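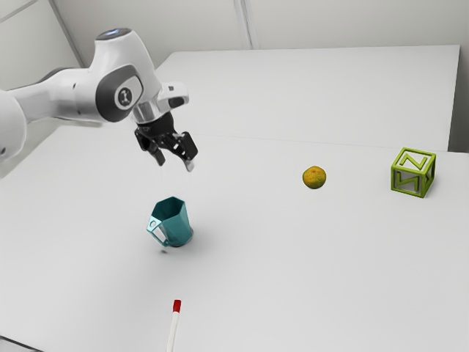
Manee Limsakul asked me before this session whether advising still needs an office, and I said I'd start there.

At Duangkaew we had 18 advisers for 781 first-year students. More than half of the visits were about dropping a class.

We moved those to a drop-in desk by the library — open until 7 in the evening. Office time now goes to transfer students and degree plans.

Pause for questions, then on to the budget.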